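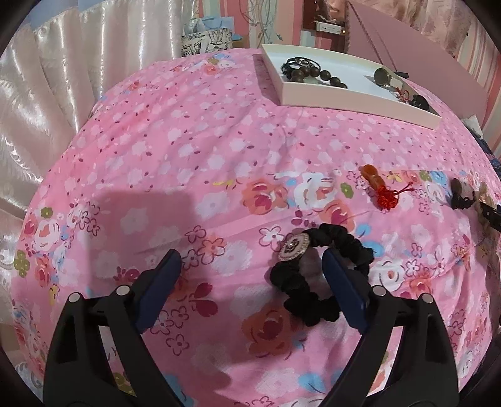
Ticket 1137 was opened for a Traltness trinket box that no longer closes over its contents. Customer keeps hair ties and bracelets in it and says the lid went tight in January. Asked her to take things out onto the bed and try again. The black scrunchie with the oval brooch is out, so is the orange gourd ornament with the red tassel. The big brown beads are still in the shallow box or lid and should come out too.

4 April 2020: Lid tried with the box empty. Still catches at one corner.

Checked with Nolta. Boxes from batch 33 had lids cut slightly small. Customer's label reads batch 33.

Replacement lid ordered from Vieira, 15 in stock. Advised her to keep the brooch flat and on top, and not to force the lid in the meantime.

Status: waiting on delivery.

Reading time: 1 min
Shares: 0 | Comments: 2
Contact Codar Support | Back to top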